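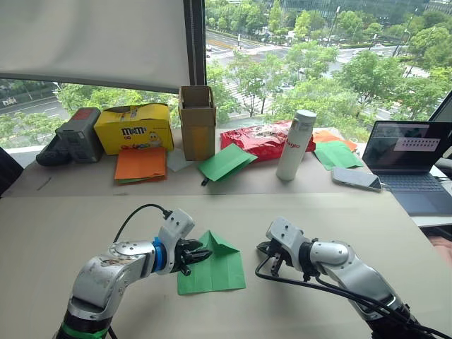

Projects Datasets Notes Contact
Search this site Go

Bisar Fold – README

Hi! Bisar Fold is a set of two-arm paper folding demos, all of them driven by a person through remote control. I'm Declan Madigan, I look after the files, and Hongjun Du did most of the driving (I did some too, and you'll be able to tell which ones are mine by how long they take).

What's in it

There are 234 episodes in this release. Each one is a single attempt at folding a sheet of colored paper, starting with the sheet flat on the table. We used green and orange paper for nearly everything. An episode ends when the driver lets go of the last crease or gives up, and the ones where somebody gave up are still in there! They're marked "abandoned" in the notes column, so drop them if you want a clean set, but I'd keep them for anything to do with recovery.

The tasks are:

corner – lift one corner, bring it in, press the crease
half – edge to edge, press along the fold
tent – same as half, then open it back up so it stands on its own

Tent is the hard one. The paper likes to stick to the table, and getting a finger under the edge without shoving the whole sheet away took me most of November to learn. Hongjun's trick is to pin the sheet with one gripper before the other goes anywhere near the corner. I copied it, so you'll see that habit in almost every later episode.

How we drive

One person, both arms, two-finger grippers. We don't script any part of the fold and we don't cut out the dithering. If the driver hovers over the paper for a while trying to decide, that's in the recording. I went back and forth on trimming these and left them alone in the end.

Files

Every episode has its own folder with the head camera video, joint positions for left and right, gripper opening, and a short text note typed right after the attempt. The notes are uneven. Mine say things like "slipped, got it second go" and Hongjun's are proper sentences. Some are in a mix of languages, and if you run into a note that only says "Từ", that's the label we used for practice runs, so skip it.

Known problems

The table behind the arms was never cleared. You'll find snack packaging, a water bottle, a laptop and a phone back there, plus finished folds left lying around, and they move from one episode to the next. Daylight comes in through the window too, and the blind isn't always at the same height.

Episode 5 has left and right swapped in the joint file. Sorry! I'll fix it in the next upload.

Anything over 600 seconds was split into 2 parts, so check for a "_b" folder before you decide a fold was never finished.

Using it

Go ahead and train on it, just mention Bisar Fold by name. If you only want a quick look, start with the corner task – those are the shortest and the tidiest. The older Rakgate recordings live in a separate folder and use a different joint order, so please don't mix the two without converting first.

Contact: Declan Madigan, Vorkamthorpe | © Bisar project | Back to top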